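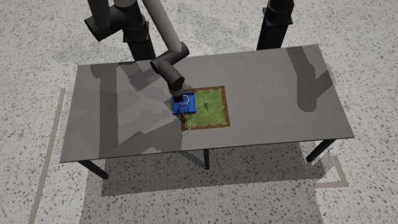 Cable and tray task on the two-arm bench, simulated, overhead view

From: Fastdale simulation list
Date: July 2023
Subject: Re: Draft good practice notes, section 2 (soft items)

On the list, Clestport wrote:
> We like the draft, but section 2 says "the start state shall be
> recorded" and stops there. For a rigid block that is fine, you
> write down a pose. What do we write down for a cable? Our people
> each do it differently and we can't compare runs between sites.

Yes! I was hoping someone would pick at this one. I've been working through the cable task on our simulated bench all week and I'd love to see section 2 grow a proper clause for soft items.

My suggestion is that we record the cable as a chain of points along its length, at the start and again at the end, and that we say where the loose end lies in relation to the mat. A single pose at the middle of the coil tells you next to nothing. In our trials 200 points was plenty, and the files stay small enough to send round by email. 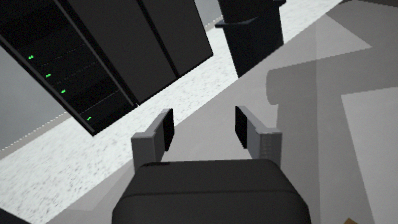
The second thing I'd add is a line on camera views. The draft only asks for a fixed view, and I think the wrist view should be kept as well, on the same clock. When two sites disagree over whether the fingers were open before the approach, that is the view you want to go to first. Betedach already stores both by default (lovely piece of work, that logger) so it costs us nothing. 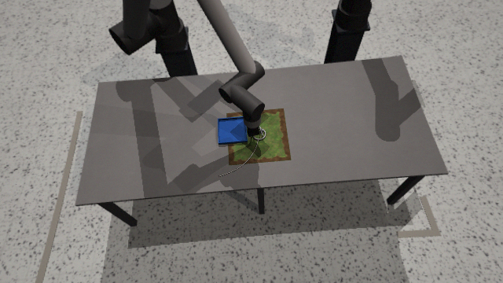
Then there's the wording for "in the tray". Does a cable count as in if its tail hangs over the rim? I'd say no for a pass, but give it its own code, because lumping it in with a plain miss throws away something useful. I went back over 1,169 old runs from the Ķēniņš set with this in mind and had to leave a fair few of them unmarked - the old notes just say "partial", and that could mean anything.
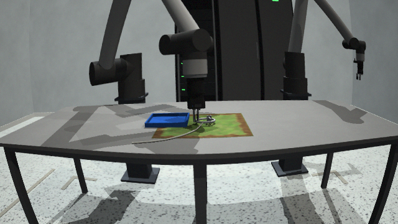 On the second arm, please can we keep the rule that its parked pose goes in the log even if the task never calls on it? It still takes up room and throws shadows over the bench, and a vision model may well pick up on those. Clestport asked last time if this could be optional. I'd much prefer "shall".

I'm happy to draft all this as 2.4 and 2.5 and post it here within 10 days. If you have odd cases with hoses or string, send them over, the messier the better!

Fastdale bench team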